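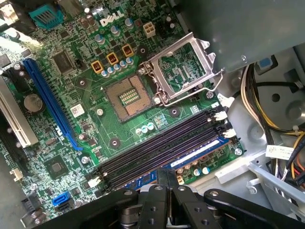
Stotell is looking for a mid-weight copywriter to join our creative department in Leeds. We're an independent advertising agency of 16 people, and we make radio, posters, print, the odd bit of telly and a great deal of the small stuff that goes around it (shelf cards, emails, the words on the side of a van). Our last mid-weight writer has gone off to teach, which we're very happy about for her and slightly less happy about for us, as it leaves a gap right in the middle of the team. The processor socket on that Dell board, open with the lever up and nothing in it, is a fair likeness of the desk by the window. We'd love to fill it with someone who writes well and enjoys it!

Job title: Copywriter (mid-weight)
Hours: full time, though four days is fine if you'd prefer it
Where: our Leeds office at least three days a week, the rest wherever you work best
Reports to: Sugeng Ngau, creative director
Contract: permanent

What you'd be working on

The biggest piece of work coming up is for Padari, who sell tea and have asked us for their first proper brand campaign. The pitch is won and the strategy is signed off. What we haven't got yet is a line, or scripts, or any idea how the posters should sound, and you'd be in the room for all of that from your first week.

You'd also look after the writing for Gündoğdu, a family bakery business with shops across the north. They change their window posters every fortnight and they like them funny. It's fast work and the client is a joy, although they will ring you up if they think of a better pun than yours. Then there's Mornura, who make mattresses. We've handled their radio for years and it's some of the work we're proudest of, largely because they let us use silence in it.

You'll be paired with an art director on most jobs, but we swap pairs around quite often, and writers here are expected to have opinions about pictures (and the other way round).

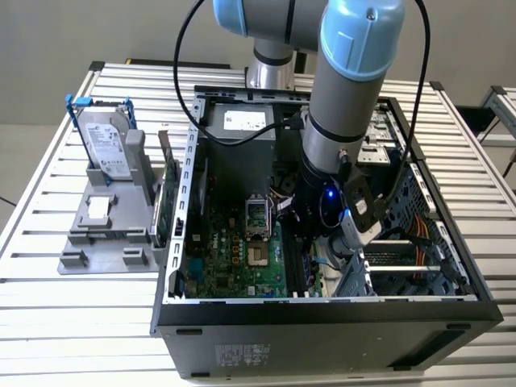

LEEDS, March

Sugeng Ngau writes: I've been asked to say something about how the department runs, so a few practical things first. We review work twice a day, at 10am and again at 4pm, standing up, with everything pinned on the wall. Juniors speak first. Briefs are one page long and I send back the ones that aren't. If you think a brief is wrong you can say so to the account team directly, you don't need to go through me, and they are used to it by now.

What I'm hoping for is a writer with a few years in an agency, or in-house if you've done campaigns there, who can write a thirty-second radio script that comes in at thirty seconds. I care more about that than about awards. I'd like you to be comfortable presenting your own work, even if you get nervous (I still do). Long copy would be a lovely bonus. Padari want to run a full-page press ad with nearly 200 words in it, and I can't remember when a client last asked me for more words!

You don't need a degree, or a background in food or drink. You do need to be able to take a cut well. The first Mornura script I ever wrote ran to four drafts and ended up as one sentence and a yawn.

What we offer

Salary depends on experience and we'll tell you the band before your first interview, so please ask. There are 25 days' holiday plus bank holidays, the office shuts between Christmas and New Year, and we pay into a pension. Everybody gets a training budget of £1,000 a year, which has gone on everything from a voice course to a week of letterpress. We stop at half past five unless there's a pitch on.

How to apply

Please send us a CV, up to five pieces of work and a short note telling us about an advert you wish you'd written. It can be for anything, from any year. If a piece was made with other people, say which part was yours. Work that never ran is very welcome, and so are spec scripts.

Put "Copywriter" in the subject line and send it to the jobs address on our contact page by the end of March. We had 124 applications for our last writing job and answered every one, so you will hear back from us either way. First chats will be by video and last half an hour. Second interviews are in the office, with a small writing task that we pay you for.

If you need anything set up differently at any stage, or you'd like a quick word before applying, ring the studio and ask for Sugeng. Mornings before ten are best. No recruitment agencies for this one, please.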